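Home Kitchen Workshop Outdoors Game & Wild Foods Ask Us

Caring for Venison in a Small Home Kitchen
by Marisol Ayala

My uncle Abundio Quezada hunted deer every fall of his life, and he never could understand why anybody would spend days in the woods and then treat the meat carelessly once it got home. I've come around to his way of thinking. We cut up our own deer on the kitchen table now, and over the years I've picked up a few habits that make the job easier, the meat better, and the cleanup a good deal less miserable. If you've been handed a hindquarter by a generous neighbor and don't know where to begin, I hope some of this helps.

Start cold
Venison is so much easier to cut when it's well chilled. Keep the quarters in the refrigerator until you're ready for them, and bring out one at a time. If you're using a cooler, set the meat up on a rack, leave the drain plug open, and top off the ice every morning. Meat that sits in meltwater goes gray and soft on the outside, and then you end up trimming away perfectly good dinners.

Clear more room than you think you need
Everything off the table – the fruit bowl, the mail, the napkin holder, all of it. Wash the surface with hot soapy water, rinse, sanitize, and let it air dry. I like one tray for roasts and steaks, another for stew meat, and a big bowl for whatever is headed to the grinder. Put your freezer paper and marker somewhere clean before your hands get messy (I still forget the marker, every single year!). 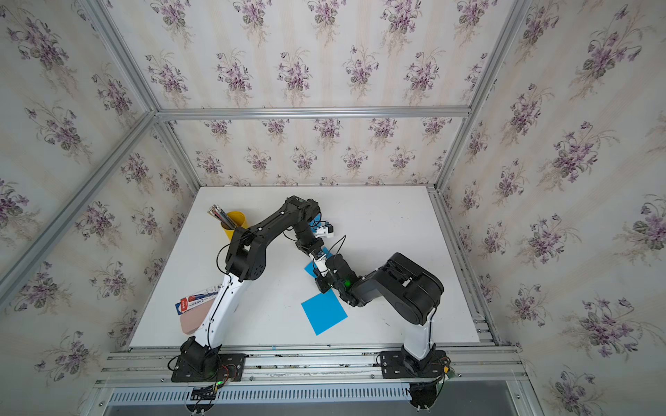
Trim the fat and silverskin
Deer fat isn't like beef fat. It turns waxy in the mouth and it doesn't keep well in the freezer, so take off as much as you can. For silverskin, slide the tip of a thin, flexible knife just underneath, angle the blade up a little, and pull the loose end toward you as you go. A few strokes on the steel between cuts makes all the difference. My friend Guadalupe Bautista saves her bloodiest towels for this job and soaks them in cold water with a handful of salt afterward. Never hot water, or you'll set the stain for good.

Wrap it twice
Plastic wrap first, pressed down tight so there's no air against the meat, then freezer paper with the shiny side in. Write the cut and the year on every package. I found one at the back of our freezer last July that said only "deer??" in my own handwriting, and it went into chili with plenty of cumin. Spread the packages out in the freezer overnight so they freeze quickly, and stack them the next day.

Thaw slowly
Set a roast on a plate in the bottom of the refrigerator and give it a full day, or two if it's a big one. Pat it dry before it goes in the pan, and use a meat thermometer, especially with anything ground.

Filed under: Game & Wild Foods, Freezing, Knife Care

Contact Us | © 2020 Kastmont Home Notes | Back to top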